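Chapter 7
Can a Machine Clear the Table Yet?

If you have ever cleaned up after a big supper with a child on one hip and the phone ringing, you have done something that still gives machines a great deal of trouble. Baldur Brynjólfsdóttir, who taught this course before me, used to open the term by asking her students how long it takes to put away a mug. Most of them laughed. By October they had stopped laughing (and a few had started timing themselves at home!).
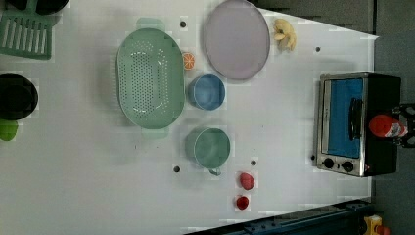 A dishwasher washes, and it does so very well, but somebody has to carry the cup to it. That carrying is the chore we care about in this chapter. The hand has to find the handle, judge the grip, lift, and set the thing down where it belongs, and then do it all over again with a plate, which wants to be held quite differently.

In the Drurnville trials, which we will come back to more than once, the Dalix arm was given 510 single pickups and managed 323 of them. Mugs went fairly well. Flat plates were a misery, and I say that with real affection for the people who sat through it. Before you read on, think over how you would pick up a wide plate lying flat on a smooth table, using only two fingers.
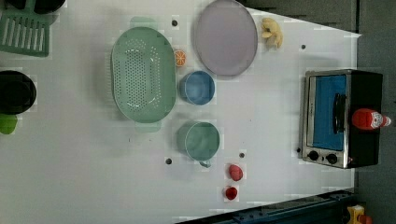
7.1 What We Mean by "Done"

Let us begin with a small word that causes large arguments. A plate that has been moved may still be in the wrong place.

Comments (3)

Sille Riis: I tried the two-finger plate question on my whole family. We slid it to the edge of the table first.

Bent Bech: Is there an answer key for this chapter?

Jintana Thammasiri: Lovely opening, thank you! Using it with my evening class.

177 shares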